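Mantenimiento de la estación dos, 25 de junio de 2026

Llevo desde primavera ocupándome de la estación dos en el taller de Pastberg y todavía no había escrito nada sobre su limpieza. Lo dejo aquí porque me lo han preguntado un par de veces y porque dentro de tres meses no me voy a acordar de los detalles.

La estación es sencilla: dos pinzas de mano, cada una con su cubo de marcadores, una cámara en la cabeza y el equipo negro grande con su pie. Las pinzas las montó Junaid Jadoon con piezas que encargamos a Farkix. El programa que lee los cubos se llama Gondal y es bastante quisquilloso con la luz. Si un cubo tiene una huella de dedo en una esquina, pierde la posición durante un instante y luego la recupera desplazada.

Antes de empezar repaso los dos cubos con un paño seco y miro que no bailen en su soporte. El tornillo de la pinza derecha se afloja solo. Le puse fijador en mayo y ha vuelto a pasar, así que tengo pendiente cambiarlo entero. Después compruebo que estén encendidas las luces verdes y espero a que Gondal dé una lectura de 97 o más. Por debajo de eso no merece la pena seguir.

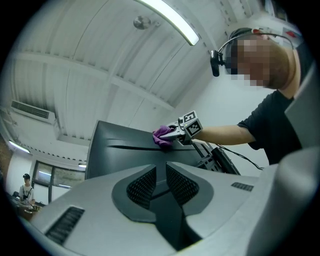
Con el paño hay que cerrar la pinza despacio. Si se cierra de golpe coge solo una punta y el resto cuelga, y entonces lo que roza el plástico es el metal de la mordaza. Ya tenemos una raya por eso. Yo lo arrugo antes con la mano y lo meto hasta el fondo. Las ranuras horizontales son lo más pesado, porque el polvo se queda en la esquina de dentro y hay que pasar dos veces en el mismo sentido.

Los cables los aparto primero. Parveen Siddiqui los sujetaba al pie con bridas, pero al girar el equipo tiraban del conector. Ahora van sueltos con un poco de holgura y no ha vuelto a fallar.
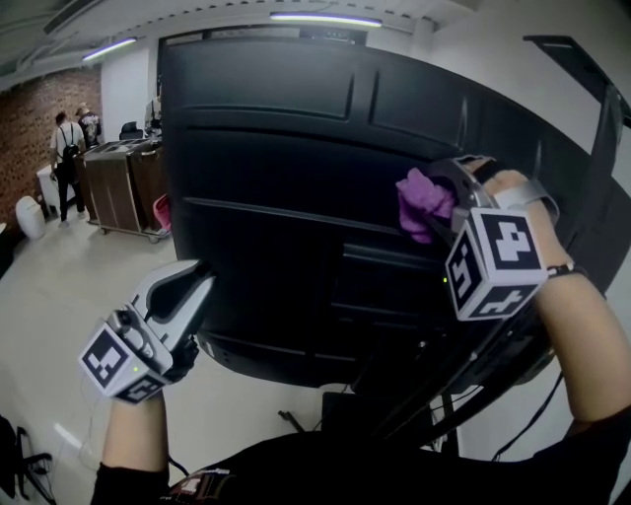 La apertura de las mordazas la calibro al terminar, con el bloque de 80 milímetros. Si la diferencia entre las dos pinzas pasa de 2 milímetros, repito desde cero. Esta vez la izquierda salió bien a la primera y la derecha a la tercera, otra vez por el tornillo.

El contador de ciclos de la derecha marcaba 2084 cuando cerré la sesión. Queda apuntado en la hoja de Ominier, junto con el pedido de almohadillas nuevas, que según Farkix llegan en julio. Hasta entonces seguimos con las que hay, que están algo gastadas por el borde pero agarran.

Pendiente: tornillo derecho, almohadillas, más paños.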